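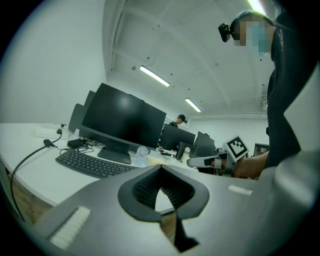
Keyboard, monitors and desk fan on one of the long white desks.

Shared Desks at Ovstead: Frequently Asked Questions

Updated March 2022

Who can use the desks?
Anyone with an Ovstead building pass. You do not need to belong to a particular department. Visitors can use a desk if the person hosting them has booked it in their own name.

How do I book?
Use the Zutix page on the staff site. Pick a room, then a desk, then a morning, an afternoon or a full day. You can book up to 5 days ahead. Walk-ins are fine if the desk shows as free.

What comes with a desk?
A monitor, a keyboard, a mouse and a power strip. Laptops, headsets and chargers are not supplied. If you need a second monitor, check the desk notes in Zutix before you book.

The monitor is dark. Is it broken?
Probably not. Monitors should be switched off at the end of a booking. Press the power button first, then check that the video cable is pushed in at both ends. If it still will not come on, report the desk number to the help desk and move to another free desk.

Can I move the monitor or the keyboard?
You can turn them, tilt them and slide them along your own part of the desk. Do not unplug a monitor and take it to another desk. The cables run through clips underneath and are cut to length.

Can I bring my own keyboard?
Yes. Unplug ours and leave it on the desk, behind the monitor. Plug it back in when you are done.

Are fans allowed?
Small desk fans are allowed. Floor fans and heaters are not. Switch the fan off when you leave the desk, even for lunch. Building fans are handed out at reception from May on, and you may bring your own before then.

Can I eat or drink at the desk?
Drinks are fine. Use a cup with a lid or a bottle that closes, and keep it away from the keyboard. Hot meals belong in the kitchen.

I spilled something. What now?
Switch off the power strip, turn the keyboard upside down and wipe the desk with paper towels. Then call the help desk. Spare keyboards are in the Maluleke Room, in the cabinet marked 2.

What should I do with papers and packaging?
Take papers with you. Anything left overnight goes into the lost property box at reception and is kept until the end of the month. Flatten cardboard and put it in the recycling bin by the door. Plastic wrap goes in the general trash.

How do I clean the desk?
Use the wipes in the dispenser on the wall. They are safe for the desk surface, the keyboard and the monitor stand. Do not use them on the screen. Screen cloths are kept with the spare keyboards.

Is there storage?
Yes, in the Bollum corridor. Lockers are for day use and take a four-digit code that you set yourself. Please empty yours by the time the building closes.

How do I contact the help desk?
Call extension 600 from any desk phone, or come to room 86. Have the desk number ready. It is printed on a label under the front edge.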